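Home and Garden Help > Floors and Walls

Is it worth paying for a "breathable" floor paint in a spare bedroom?

Posted by Genalyn Sebastian

We moved into a ground-floor flat in Gullbridge in November and the back bedroom has a bare concrete floor under the old carpet. A man from Loridby came to quote and told me ordinary floor paint would peel within a year and that I needed their breathable one, which costs nearly double. He had a meter with him and waved it at the skirting for a few seconds. I asked what the reading meant and he said "high". High compared with what, he couldn't say.

The floor looks dry to me. There's no smell and no white powder on it. I don't want carpet again, and I'd like a plain finish I can sweep. Grey would do, or something warmer if it doesn't show every crumb. Has anyone used the dear stuff and seen any difference? I'd rather hear from people who don't sell it.
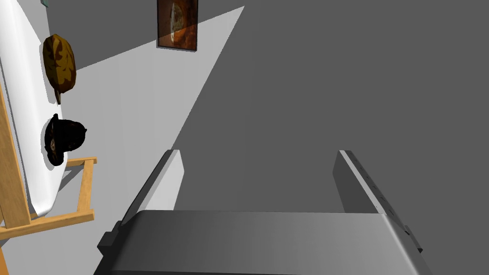
2 replies

Gerardo Fajardo
Friday, early evening

I'd be suspicious of anybody who diagnoses a floor by pointing a meter at the skirting. Those pin meters are made for timber. On plaster or concrete the number tells you very little unless you compare several spots, and even then it's a hint.

Do the cheap test first. Tape a square of clear plastic to the concrete, all four edges sealed, and leave it for a couple of days. Do one by the outside wall and one in the middle. If the underside beads up or the concrete goes dark, you have moisture coming through, and I wouldn't put any paint on it until you know why. If it stays as it was, that's encouraging, though it won't tell you what the floor does in a wet spring.

As for "breathable", ask for the data sheet and look for an actual vapour figure. I asked Loridby for one and got a leaflet with a leaf on it. I ended up using Evangelista floor paint, the ordinary one, in two coats, the first thinned. It was a bit over 12 quid a litre when I bought it. Still down, apart from one patch by the door where I was lazy about the sanding.

Go for a mid tone. Dark grey shows dust and pale grey shows everything else. Orange sounds daft, but with grey walls and a wooden sideboard it can look all right.

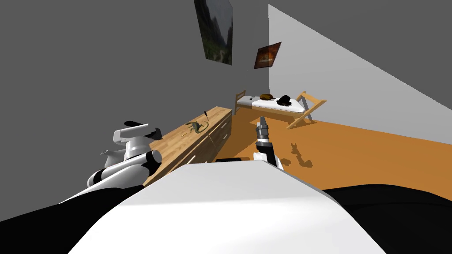

Picture: G. Fajardo

Whatever colour you choose, wash the floor with sugar soap and rinse it twice. Old carpet glue is what lifts most paint, in my opinion, and no tin will get round that. Keep furniture off it for a week, whatever the label says about walking on it overnight.

Rando
Friday, later

just get laminate. my brother painted his and it was some 200 quid by the time hed bought rollers and primer and everything and he hated the colour. also those meters are a con 100 per cent

Genalyn Sebastian, reply to Gerardo Fajardo

Thanks, I've taped two squares down and will leave them over the weekend. I rang Loridby about the data sheet and they're "looking into it". There is some glue left near the window, brown and hard as toffee. Would a scraper shift it or do I need a solvent? Laminate is out, the door only just clears the floor as it is.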